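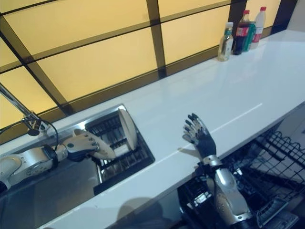 Unit 4. Manual pre-treatment and rack loading

Manual pre-treatment covers everything done to a dish between the table and the machine: scraping, rinsing where needed, short-term holding, and transfer to the rack. Students tend to treat it as one step. For this course it is four, and each has its own place at the work station. Holding is the step most often left out of student layouts. A black wire rack with closely spaced tines, set down inside a stainless steel basin, does the job well: one white plate is already standing upright in it, and the pulled-out dishwasher rack is within short reach under the counter. The plates stay on edge, the countertop stays free, and any drips fall into the basin.

4.1 Terms

Basin: the working volume of the sink, measured below the rim.
Holding rack: a removable wire rack that keeps dishes on edge before loading or after hand washing.
Machine rack: the sliding rack that belongs to the dishwasher.
Pitch: the distance between neighboring tines, center to center.
Lean: the angle between a standing plate and the vertical.
Reach path: the line a hand follows from basin to machine rack.

Pitch and lean depend on each other. A plate with a deep rim needs a wider pitch, and at a wide pitch a flat plate leans more. If the lean becomes large enough for two plates to touch, water does not drain from the contact area and the spray cannot clean it.

4.2 Scraping and rinsing

Solid food is scraped into the waste container before the plate reaches the sink. Most current machines do not need fully rinsed dishes. Rinsing is limited to dried starch, egg, and anything that has been standing overnight.

Hold the plate by the rim, nearly on edge, and let the water run down across the face. A plate held flat under a spray head throws water forward over the counter. In the Bovlow kitchen this accounted for most of the wet floor reports in March, and the change in grip was the only correction made.

Keep the spray head below the rim of the basin where the hose allows it. Sink grids and holding racks must be lifted out once per shift so that the floor of the basin can be wiped. Food residue collects under the wire feet and is not visible from above.

4.3 Order of transfer

Work from the back of the machine rack to the front. Large plates go in first, then side plates, then bowls. Plates face the center of the machine, where the spray is strongest. Do not load across the tines.

The holding rack is emptied in the same order in which it was filled. It is a buffer and should not become storage. If it is full, stop rinsing and load.

Handle coated wire with care. Chips in the coating rust, and rust marks transfer to white glazes. Report a chipped tine instead of bending it back.

4.4 Station layout

The Bosterbridge and Salcedo layouts differ only in the side on which the machine stands. Both place it directly next to the basin, under the same counter. With the machine rack pulled out, the reach path drops over the front edge of the countertop and the worker does not need to take a step.

The Dandel layout puts the machine on the opposite wall. Each plate is then carried across the walkway, and water is carried with it. A tray reduces the dripping but adds a lift at each end – for small loads the tray is slower than carrying by hand.

The following points are to be checked on any plan you submit:

Clearance in front of the open machine door
Position of the faucet relative to the tallest dish
Free counter on at least one side of the basin
Removable holding rack shown, with its pitch
Reach path drawn as a single line

4.5 Practical work

Work in groups of 2. Each group receives a mixed load of 51 pieces and loads it twice, once with the holding rack and once without. Record the loading time, the number of pieces touching after loading, and any piece that had to be moved a second time. Use the printed sheet and fill in all columns. Times are taken from the first scrape to the closed door.

Reports are 4 pages at most, with the station plan attached. Rack sketches may be drawn by hand if the pitch is marked. Hand them in to Miroslava Hrubý before the start of Unit 6.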